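Skukeo Two-Finger Gripper Kit
August, by Nandi Mathebula

Our robotics club in Tescombe has had the Skukeo gripper since the spring term, and I keep getting asked whether it's any good, so I'm putting it all on one page. Short version: yes, I'd buy it again, but budget an evening for the cabling (and maybe some biscuits).

The kit comes as a wrist, two fingers, a ribbon cable and a bag of 30 screws. Ours went together in one Tuesday session with four students on it, and they'd never built one before! The fingers are angled and narrow down to a wedge at the tip, which is lovely for small stuff. You can pinch something sugar-cube sized without knocking over whatever's next to it. 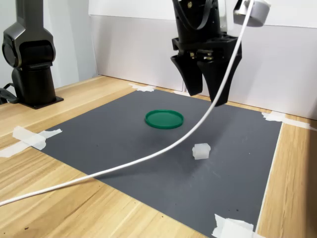 Skukeo gripper over the club practice mat, with the green lid and the little cube.

The lid and cube job is our beginners' task. Pick up the cube, put it on the lid, let go, back off. Sounds easy, doesn't it? The lid is the tricky bit, as it has a raised rim and if you come in too low you shove the whole thing across the mat. Benedek's group had 50 goes at it and got 41, and they were so pleased they did a lap of the hall.

Moans: the white cable is a nuisance and I'd like proper clips in the box. The manual is thin, too. And do tape your mat down well, masking tape is fine.

It's rated for 3000 cycles between finger checks, and we haven't got there yet. Spare fingers are sold in pairs.

Comments

Ferenc Katona: Does it fit the older Vultora wrist plate? We've got two in a cupboard.

Nandi Mathebula: It does, but you'll need longer screws than the ones in the bag.

Montserrat Peñalver: We stuck thin rubber on the tips and the cubes stopped slipping. Worth a try!

Related items
Skukeo spare fingers (pair)
Vultora wrist plate
Jurčo cable clips, mixed bag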